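The Arm at the End of the Bench
In a shared workshop in Bisville, a group of members is teaching a robot to put a PC together
Print this article | E-mail this article

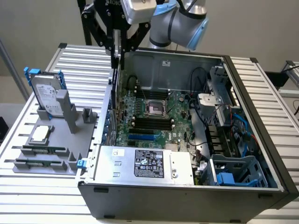

The arm over an open desktop case in the Bisville shop, with the processor, memory and hard drive set out in a printed fixture.

The Amundsen building in Bisville was a furniture warehouse until the owners split it up and rented it by the bay. The workshop has the two bays closest to the loading dock. Members pay by the month, sweep up after themselves and label anything they don't want borrowed. There is a wood room, a metal room, a row of 3D printers that is rarely quiet, and at the far end, past the sewing machines, a robot arm mounted over an aluminum table.

Five members built the cell. They call it Sirkine, a name that started as a typo in a shared folder and stayed. The job they gave it sounds modest: take an ordinary desktop computer with its cover off and install the parts that make it run. That means the processor, two sticks of memory and a hard drive in its caddy. A person who has done it before can finish in a few minutes. The members have been working on it since April of last year.

They chose the job over several easier ones. Stacking blocks was voted down early, and so was sorting screws. One member repairs old office desktops for a school program and had shelves of them, which settled the matter. The machines are cheap, the parts are nearly all interchangeable within a model, and a bent pin or a cracked latch costs very little.

The case lies on its side on the table with the open side up. The board in the current test machine carries a printed Dell logo, and its socket and memory slots face straight up at the gripper. Almost everything around them is in the way. The power supply takes up one corner and the drive cage another. A metal bracket runs along one side, and there are cables to stay clear of. A hand can bend around these things without much thought. Two stiff fingers on a wrist have to come down from above, and the path has to be worked out ahead of time.

The group bought the arm used and spent $3,000 on it, the largest single purchase of the project. The table frame came next. It is built from aluminum extrusion, the slotted bar stock that bolts together without welding, and it was put up twice. The first version was too light. When the arm stopped quickly, the whole table moved by a hair, and a hair is enough to miss a memory slot. The second version uses heavier bar and more corner brackets, and the legs are bolted to the slab.

Counting the arm, the frame, the controller and a box of fittings, the members put the total at $3,796. They keep the receipts in a coffee can. Printer filament isn't included, and neither are the parts they already had at home.

A good deal of that filament went into the fixture, the gray tray that stands beside the case. It looks like a small model of a city, with blocks, posts and slots at different heights. Each part has its own place. The processor rests in a shallow recess, the two memory modules lie in parallel grooves, and the drive stands upright toward the rear in its blue caddy. The arm picks up a part more reliably if the part is always in the same position, so the tray does some of the work that would otherwise fall to software.

Getting the tray right took most of a winter. The early ones held the memory too tightly, and the gripper would lift the stick and the tray together. Later ones were so loose that a module could settle at an angle. The members ended up printing the grooves as short test strips, trying each with a real module, and widening them a little at a time until the stick came out clean. The recess for the processor went through the same process. Its edges are kept low so the fingers can reach the sides of the chip without touching the plastic.

The fingers have their own history. Rubber pads gave a good grip and then held on when they were supposed to let go. Bare metal released well but slipped on the drive caddy. The members tried several kinds of tape in between and disagreed about the results for weeks.

Software came from two directions. The motion planning started with an open package called Nolitz, which one member had used at a previous job, and the group added its own routines for approach and release. The other half is recorded practice. A person steers the arm through the job by hand control while the computer saves each movement, and the saved runs are used to train a program that tries to do the same thing alone. By the end of last month there were 3,267 recorded attempts on the shop's storage drive. Of those, 1,718 had been marked good enough to train on. The rest include drops, jams, wrong angles and one long run in which the lights went out on a timer.

The marking is tedious. Two people look at every recording, and when they don't agree, it goes to a third. Most of the arguments are over memory. A stick can look fully seated while one end is still up, and the only sure sign is the latch at the end of the slot closing over the notch. The members now check the latches by hand after each attempt and write the result on a clipboard that hangs from the table.

Memory is also where the arm struggles most. The module has to go in straight, with the notch lined up, and then it takes a firm push. The arm is strong enough. The trouble is knowing when to stop. Too little force and the stick sits on top of the slot. Too much and the board flexes, which everyone at the table can hear. The current limit was set by pressing sticks into a scrap board on a kitchen scale.

The processor needs almost no force, but it allows no error in position. The lever comes up, the frame opens, and the chip has to be lowered flat into the socket and released without a nudge. For now a person works the lever. The members would like the arm to do that too, and there is a list on the wall with the lever at the top. The drive is the easy one. It is large, the plastic caddy forgives a bad angle, and the cage guides it in once the front edge has entered.

The work happens mostly in the evening, after seven, when the wood room is done for the day and the dust has settled. Dust was a problem the first summer. The shop put up a plastic curtain and moved the planer to the other bay, and the arm's joints have been cleaned on a schedule ever since.

Members from the rest of the shop stop by and watch a run or two. Several have asked whether the cell could do something for them, such as loading the laser cutter or holding a part for soldering. The group has said yes in principle and has left the table set up for computers.

The next step is a second desktop model, with the drive cage on the opposite side and the slots turned a quarter of the way around. A new tray is on the printer for it. The members expect to lose some of what they have gained, and they have set aside another shelf of old machines.

Print this article | E-mail this article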